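Parallel jaw vs adaptive fingers for tray sorting, sim first
Forum: Manipulation and end effectors
Started by tandreadis, November 3, 2022

tandreadis
We have a bench job coming up: small parts dropped beside a compartment tray, one arm, sort them into the compartments. Before ordering anything I am running two end effectors in simulation. One is the Teker parallel jaw, the other is the Ernov adaptive with the linked fingers. Same arm, same controller gains, same tray. I did 50 episodes with each.

The Teker finished more episodes. The Ernov lost most of its failures at release, where the fingers open wider than the compartment and catch the divider. On the pick itself I could not separate them.

Question for anyone who has run both on hardware: does the release problem carry over, or is it my collision meshes?

Thodoris

wavebench
Collision meshes, at a guess. Are you using convex hulls for the tray? A hull over a compartment tray fills in the compartments, and if you decompose it badly the dividers come out fatter than they should.

tandreadis
Decomposed by hand, one box per divider and one per side. I checked them in the collision view and they match the visual mesh. The finger meshes are the vendor's, simplified. Those I have not checked.

lowpayload
Then check those first. The Ernov files I downloaded in August had the outer linkage wrapped in a single hull, so the gripper was wider in simulation than on the bench. I redrew the fingers as separate boxes and the divider contacts mostly went away.

I would also disagree that you can't separate them on the pick. 50 episodes is too few. If one gripper fails on thin parts and the other doesn't, you need enough thin parts in the sample to see it. Log by part and run 1000.

kmr_controls
1000 episodes of a wrong contact model gives you a very precise wrong answer. I would run fewer and spend the time on friction. What are your fingertip values?

tandreadis
Default friction on both, same value for the parts and the tabletop. Timestep is 1 ms with 50 solver iterations.

kmr_controls
Same value on everything is the problem. The pads on a real gripper are rubber and the parts are hard plastic. With one coefficient everywhere you will see parts squeeze out of a parallel jaw that would hold on the bench, and the adaptive will look better than it is, as it wraps round them.

lowpayload
Except his results go the other way. The parallel jaw won.

kmr_controls
At release. He said the picks were level. With proper pads I would expect the parallel jaw to be ahead on both.

lowpayload
For upright block shapes, yes. For long pieces lying at an angle to the jaw I don't agree. The adaptive tolerates a bad yaw estimate, the parallel jaw spins the part as it closes, and then it goes into the compartment crooked or lands across a divider. We had that on the Panagiotou line and no amount of friction tuning got rid of it. We fixed it with a wrist camera and a second yaw estimate just before closing.

wavebench
Which brings up the camera. Thodoris, where is yours?

tandreadis
Fixed, off to one side of the table, looking across the arm and the tray. No wrist camera at the moment. Pose comes from the simulator for the comparison, so perception is not part of these numbers.

wavebench
Then lowpayload's yaw point won't show up in your data at all. Add noise to the pose. I would start at 7 degrees on yaw and leave position alone, then do position separately. If you do both at once you won't know which one hurt you.

hexkey
We sort fittings for Wavosport and gave up on adaptive fingers for anything going into a compartment. Opening width is the whole story. You can command a partial opening on the Teker and it goes there. On the Ernov the fingertip path is an arc, so the tips move up as well as out, and you have to lift the wrist to match. It can be done. It took us longer to tune than the rest of the cell.

lowpayload
Did you try releasing from above the rim?

hexkey
Yes. Parts bounce into the next compartment. Fine for heavy ones.

tandreadis
Thanks all. Reran with the following changes:

Ernov finger hulls replaced with separate boxes. lowpayload was right, the vendor hull was too wide.
Separate friction for pads, parts and tabletop.
Yaw noise of 7 degrees, position exact.
400 episodes per gripper, logged by part.

Divider contacts on the Ernov are well down but still present, and the ones left look like the arc hexkey describes. With yaw noise the Teker drops behind on the elongated parts and stays ahead on the blocks. So you were both partly right.

kmr_controls
What does the gap look like on blocks if you halve the closing speed? I still think you are closing too fast for that solver setting.

tandreadis
Not tried. I will run it with the Teker first, keep the 400 so it compares with the last set, and put the per-part log up with it. The tray and the start poses stay as they are. 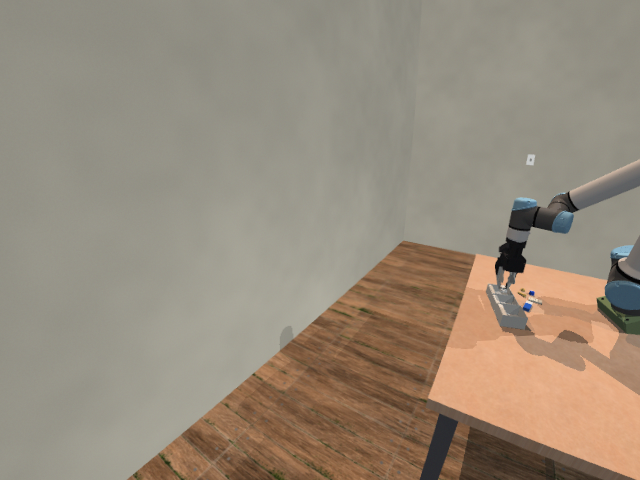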